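# Teaching by hand, week whatever-this-is

Evenings with Pellow, continued – with apologies to anyone who came for the tomato updates.
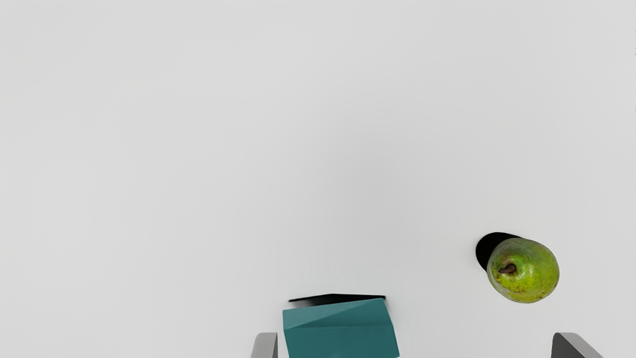

How long does it take to show a robot a new job by remote control?

Most of an evening for something small, if you count the runs you throw away. One good run might last less than a minute, but you need a lot of them, and they need to differ from each other in ways that matter. My current set has 98 runs in it, and I'd call it half of what I want.

For anyone new, Pellow is my name for the simulated arm I've been driving since the spring. It lives entirely inside my computer, which suits our apartment very well (the real one I used to practice on at the makerspace weighed more than our dining table and had a temper). I steer it with a little handheld controller called a Fusum that Lakshmi Thampi lent me back in April and has very kindly not asked about since. You squeeze, the fingers close. You tilt your wrist, the gripper tilts with you, a hair behind. It took me a good few evenings to stop leaning my whole body to the left when I wanted the arm to go left, and I still do it when I'm tired.

The job at the moment is picking things up from a bare surface, and the two things I've been thinking about most are a teal box and a green pear. The box I understand. It has a crease across it like folded cardboard and its sides aren't quite true, but there are still edges you can aim for, and with one finger already over on its left you feel as if you're halfway home. The pear is another matter! It's lying on its side with the blossom end facing left and the neck pointing away, and every instinct I've got from a lifetime of eating pears tells me to go for the neck. I've tried the neck many times. The neck is narrow, and in my runs it rolls out between the fingers like a bar of soap.

So now I go for the fat part. I come in with the fingers spread wide, settle over the middle, drop straight down, pause, and only then squeeze. The pause was Valentin Barbu's idea. He used to teach people to drive forklifts, and when I described my troubles to him on the phone he said I was probably doing two things at once and expecting the student to sort out which one counted. I grumbled about that for a day or so and then tried it, and my runs did get tidier. A person watching you reach for a pear will forgive you a wobble. A program that learns by copying will take the wobble down in its notebook and give it back to you, faithfully, for weeks.

That has been the odd pleasure of this whole business, to be honest with you. I've had to notice how I move. I found out that I always swing in from the right, even when the left is closer, and when I went back through the recordings there was that same lazy curve, over and over. The first version I trained had the curve too. It was like hearing your own voice on an answering machine. I've since recorded 12 runs where I come in from the left on purpose, very slowly, muttering, and I plan to do more of those before I train again.

A few notes to myself, which you're welcome to borrow:

- Stop when your hand gets tired. The last runs of a long evening are nearly always the ones I delete.
- Save under a sensible name. I have a folder called "naidu_final_new" and another called "naidu_final_new2" and I couldn't tell you which is which. (Naidu is the pear set. Fololon is the box set. I name things late at night.)
- If you fumble and recover nicely, keep it. I used to throw those out, and then Pellow had no idea what to do after a miss except carry on upward with empty fingers, looking pleased with itself.
- Watch the shadows when you're judging where a thing sits, but don't trust them completely. In my setup they come out very black, and I've lowered the gripper toward the edge of one more than once.

I asked Lakshmi how many runs she had for her cup-stacking project and she said around 2,000, and then laughed at the silence on my end. She did have a friend helping, and she'd been at it since before last winter. I don't think I need that many for two objects. Still, I'd like enough that I can move the pear wherever I please and turn it any way around without holding my breath.

Next up is getting the left-side approaches done, and then I want to try the box turned at more of an angle, so that the fingers have to come around to meet it. If anybody reading has steered an arm with a Fusum and found a comfortable way to hold it for more than half an hour, please leave me a comment. My thumb would be very grateful, and so would Lakshmi, who I suspect would like it back by the end of July.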